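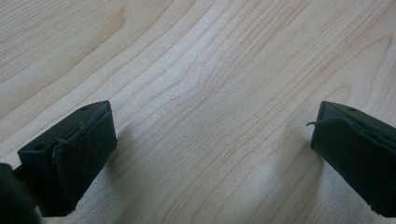
**How often should the finger pads be replaced?**

Every 50 hours of use, or as soon as a pad shifts under thumb pressure. Check the fasteners at the same time.

## Replacing the pads

1. Unplug the cable before touching the jaws.
2. Open the jaws fully and peel the old pad from the far tip toward the linkage.
3. Scrape off residue with a plastic blade. Wipe with isopropyl alcohol and let it dry.
4. Cut the new pad 4 mm longer than the finger face and trim after bonding — a pad cut to size first always ends up short on one side.
5. Clamp overnight with light pressure.

Ratih Lumenta uses contact cement on hers. It holds well but takes twice as long to clean off.

## Testing the grip

Start with a plain mug. Bring the jaws in level, close slowly, and stop at first contact. Keep the cable slack behind the wrist so it doesn't pull the tool off line.

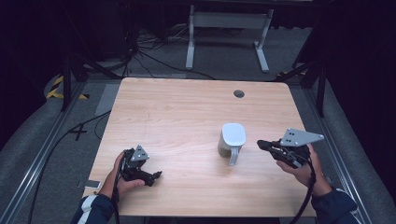 *Left and right grippers with a white mug on the table.*

If one finger touches early, loosen its screws, close the jaws on a flat bar, and retighten. Don't correct it by adding pad thickness. 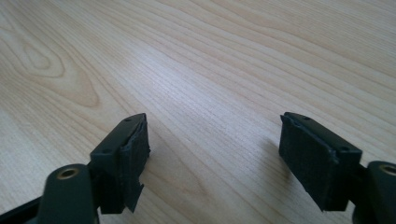

Play in the linkage causes the same symptom. Hold one finger still and rock the other; if it clicks, replace the bushing before bonding new pads. Thread locker goes on the screws only — keep it off the pivots.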